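Forums > Grippers and End Effectors > Faults and Safety

k_kubo
Jaws on one of our Brekar hand grippers closed by themselves at start-up, 4 times in April. Over 1,670 cycles on it before that with no trouble. Anyone else?

ogbonna_c
Check the trigger spring. Ours went soft and the grip drifted shut.

skivcombe27
I doubt it's the spring – a soft spring is slow. Sounds like the zero is lost at power-up.

k_kubo
Spring's fine, I swapped it. Fingers stay out of the jaws until it's sorted. Ours, from the working side:

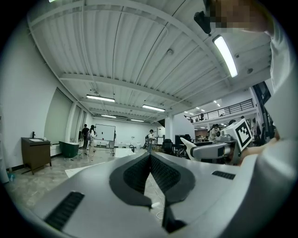
Jeanine De Haan reckons you should pull it from use altogether and re-zero it with the power cable out and back in, jaws fully open.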